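バナナはなぜ黄色くなるの？

お店で売っているバナナは、たいてい黄色い色をしています。でも、木になっているときのバナナは緑色です。日本で食べるバナナの多くは外国から船で運ばれてきますが、船に乗るときもまだ緑色のままです。では、いつ、どうやって黄色くなるのでしょうか。

バナナは「木」ではない

はじめに、バナナの育ち方を見てみましょう。いま「木になっている」と書きましたが、バナナは本当は草のなかまです。幹のように見えるところは、葉のつけ根が何まいも重なってできたもので、「偽茎（ぎけい）」といいます。中に、木のようなかたい幹はありません。
実はふさになってつきます。はじめは下を向いていますが、大きくなるにつれて、太陽のある上のほうへ曲がっていきます。バナナの形がまっすぐでないのはこのためです。

緑色のうちに運ぶわけ

黄色くなったバナナはやわらかく、いたみやすくなっています。長い船旅のあいだに食べごろをすぎてしまうので、かたい緑色のうちに収穫します。
もうひとつ理由があります。緑色のバナナには害虫がつきにくいのです。日本では、外国の害虫が入ってこないように、熟したバナナをそのまま輸入することはできないきまりになっています。

「むろ」で色が変わる

港についた緑色のバナナは、「むろ」とよばれる部屋に入れられます。温度としめりけを調節できる部屋です。ここで「エチレン」という気体を使います。エチレンは植物が自分でも出している気体で、実を熟させるはたらきがあります。
エチレンにふれると、バナナの中で変化が始まります。皮の緑色のもとである葉緑素がこわれ、もともと皮にあった黄色い色素が見えるようになります。黄色い色があとからぬられるのではなく、かくれていた色が出てくるのです。
同じころ、実の中のでんぷんが糖に変わります。でんぷんはあまくありませんが、糖はあまいので、黄色いバナナはあまくなります。

ほかの野菜やくだものの色

緑から別の色に変わるのは、バナナだけではありません。ピーマンも、緑色のものは熟す前にとった実です。そのまま畑で育てつづけると、種類によって赤や黄色、オレンジ色になります。赤い色のもとは「カプサンチン」という色素です。パプリカも同じなかまで、皮が厚く、あまみがあります。 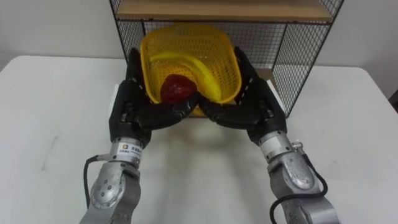 黄色いかごに入った赤いパプリカとバナナ

家でのおきかた

バナナは寒さに弱いくだものです。まだかたいうちに冷蔵庫に入れると、皮が黒くなり、うまく熟さないことがあります。すずしくて風通しのよいところにおきましょう。
皮に茶色い点が出てきたら、あまくなったしるしです。この点は「シュガースポット」とよばれます。すぐに食べないときは、皮をむいてラップでつつみ、冷凍しておくこともできます。

ためしてみよう

少し緑色が残ったバナナを2本用意します。1本はそのままおき、もう1本はりんごといっしょにふくろに入れて、口をとじます。りんごはエチレンをたくさん出すくだものです。毎日同じ時間に皮の色を見て、色えんぴつでノートにかいておきましょう。おく場所の温度は同じにしてください。

ことばのメモ
色素（しきそ）：ものに色をつけているもと。
熟す（じゅくす）：実が育って、食べごろになること。
葉緑素（ようりょくそ）：植物の緑色のもと。光を受けて養分を作るときにはたらく。

2020年10月25日更新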